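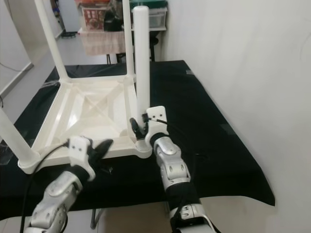

Gripper Comparison: Frequently Asked Questions

Search this site Enter keywords Go

Which grippers were compared?
Two parallel-finger models, the Gerkari and the Kulleo. Both were run on the same pair of arms with the same controller. Only the fingers and the gripper firmware changed between sets.

Why a stool?
The legs are cylindrical and the seat is ribbed underneath, so one object gives two kinds of contact. It is laid seat-down on black cloth with the legs up. One arm closes on a leg near the corner where it joins the seat. The other works at the seat corner.

Why grip so low on the leg?
A grip near the joint shortens the lever arm. At the tip of the leg, the same closing force let the stool rotate in the fingers on both models.

How many trials were run?
500 per gripper. A trial counts as a failure if the leg slips in the fingers, the arm faults, or the stool ends outside the target zone. The Gerkari failed 152 times. The Kulleo set is still being scored and no figure will be posted until it is complete.

Does finger angle matter?
Yes. Angled fingers reach the seat corner with less wrist rotation. Straight fingers gave a more even grip on the legs. We did not test a finger that does both.

Which controller was used?
A Barbier unit, firmware build 1785, default gains. Changing the gains invalidates the comparison.

How should the gripper cable be routed?
Back along the arm, with enough slack for full wrist travel. Check it by hand at both joint limits before enabling power.

Can I repeat the test with one arm?
The leg grip, yes. The seat turn needs two.

How often are the finger pads changed?
Every 3 sessions, or sooner if the surface looks glazed.

Where are the logs?
In the Zurkwood project folder, under August. Files are sorted by gripper, then by trial number. Joint currents are in amps.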